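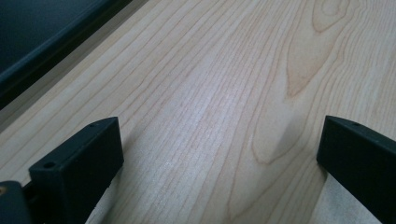

Sep 3, 2024
By Tania Dissanayake

Erasto had sanded tables for 35 years before the folks at Flamness asked him to teach a machine to wipe one down, and he went about it the way he'd taught his apprentices, which is to say slowly and with a good deal of talking.

"You come along the grain," he told the gripper in his hand, easing it over the wood. "Never across it, if you can help it."

"It doesn't record sound," said Jeptoo, from behind her laptop.

"Well, it might like the company."

She let him be. They had 40 passes to get through before supper, and he was on number 13 – he'd stopped twice to admire a knot of grain shaped like a candle flame, and once to tell her about his mother's kitchen.

"Squeeze the fingers shut when you reach the cloth," she said.

"I know, dear. I'm letting it look first."

And he held the thing still a moment longer, then started over from the left.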